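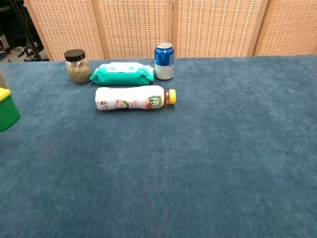

Der Testtisch: Glas, Feuchttücher, Dose, und die Flasche in Seitenlage

Greifer löst in der Luft, Fehler 7, keiner zuständig
Forum > Robotik und Automation > Störungen und Sicherheit

plernbridge_nelu
Moin zusammen,
wir testen in Miltitz einen Arm mit Zweifingergreifer an Haushaltskram. Aufnehmen, anheben, wieder hinstellen, nichts Weltbewegendes. Seit dem letzten Update der Steuerung (Mocanu, die kleine Baureihe) macht der Greifer mitten im Hub auf. Die Steuerung meldet danach Fehler 7, im Handbuch steht dazu »Reserviert«. Danke dafür.
Bei der Dose passiert es nie, beim Glas mit dem schwarzen Schraubdeckel einmal, bei der liegenden Flasche ständig. Greifkraft steht auf 90 Prozent. Der Support möchte ein Log, das Log endet immer kurz vor dem Fehler. Kennt das jemand?
Nelu Sima

Spop
Liegende Flasche von oben gegriffen, nehme ich an? Dann rollt sie dir beim Schließen ein Stück weg, der eine Finger hat Kontakt, der andere noch nicht, und die Steuerung hält das für einen Fehlgriff. Auf einem Teppich mit Flor übrigens noch lustiger als auf blankem Tisch, weil sie je nach Strichrichtung anders rollt. Greifer um 90 Grad drehen, fertig.

plernbridge_nelu
Gedreht ist er längst. Sie wird sauber gegriffen, geht hoch und wird dann fallen gelassen. Der Flor ist da schon weit weg.

Irina_B
Bevor jetzt alle am Greifwinkel drehen: Ein Greifer, der bei einem Fehler unter Last öffnet, ist ein Sicherheitsthema. Der hat bei Störung zu halten. Was ist bei euch als Verhalten im Fehlerfall eingestellt? Und bitte, warum steht da ein Glasgefäß mit im Testsatz, solange das ungeklärt ist?

costel.p
Irina, es ist eine Feuchttücherpackung und ein bisschen was zu trinken. Niemand stirbt an einer Getränkedose aus Kniehöhe.

Irina_B
Das Glas stirbt. Und die Körnchen darin findest du noch im Dezember in jeder Ritze. Außerdem bleibt so eine Einstellung gern drin, wenn später etwas Schwereres am Arm hängt. Ich habe bei Vallorthorpe mal einen halben Tag mit dem Unfallbericht zu einem »das ist doch nur der Testaufbau« verbracht.

costel.p
Halten bei Störung ist auch nicht heilig. Klemm dir mal die Hand in so einem Ding und dann hält es brav weiter, weil Frau B. das so eingestellt hat.

Irina_B
Dafür gibt es die Handentriegelung und die Kraftbegrenzung. Beides steht in der Risikobeurteilung. Ihr habt doch eine?

costel.p
Wir haben einen Ordner, auf dem das draufsteht.

smaranda_d
Zurück zum Fehler, ich hatte den auch. Beim Update setzt Mocanu die Überwachungszeit für den Fingerabstand auf Werkseinstellung zurück. Bei mir waren das 2.000 ms. Wenn sich der Abstand in der Zeit nach dem Schließen noch ändert, gilt das Teil als verloren, und bei »verloren« öffnet er. Aus Sicht der Firmware ist ja nichts mehr drin, was runterfallen könnte.
Dose: steif genug, kein Problem. Kunststoffflasche: gibt unter Druck langsam nach, also wandern die Finger, also Fehler. Mit 90 Prozent Kraft hilfst du da kräftig mit. Das Glas passt allerdings nicht in die Theorie.

Spop
Das Glas könnte am Deckel gegriffen worden sein und nachgerutscht. Dann wandern die Finger auch.

plernbridge_nelu
Am Deckel, ja. Der Bildverarbeitung gefällt der Deckel besser als das Glas, da sieht sie wenigstens was.
Smaranda: Parameter gefunden, stand tatsächlich auf 2.000. Vor dem Update war die Überwachung komplett aus, hat mein Vorgänger so hinterlassen. Kommentar im Projekt: »nervt«.
Kraft ist jetzt auf weniger als die Hälfte runter, Verhalten im Fehlerfall auf Halten. Die Flasche ist heute den ganzen Nachmittag oben geblieben. Das Glas bleibt trotzdem erst mal außen vor, Irina hat gewonnen.

costel.p
Ich protestiere der Form halber. Wer die Kraft so weit runternimmt, dem rutscht demnächst die volle Flasche durch, und in der hier ist ja fast nichts drin, soweit ich das am Hals sehe.

smaranda_d
Da hat er leider einen Punkt. Teste mit voller Flasche, und mit der Packung Feuchttücher auch. Die ist weich, da wandern die Finger garantiert.

plernbridge_nelu
Feuchttücher: Fehler 7, hält aber fest. Lässt sich jetzt nur nicht mehr zum Loslassen überreden, ohne dass ich quittiere. Mache dafür einen neuen Thread auf.

Irina_B
Und Zaun drum, solange du quittierst.

Moderation
Titel angepasst. Diskussion zur Quittierung bitte im neuen Thread. Die Frage nach dem Ordner von costel.p lassen wir hier ruhen.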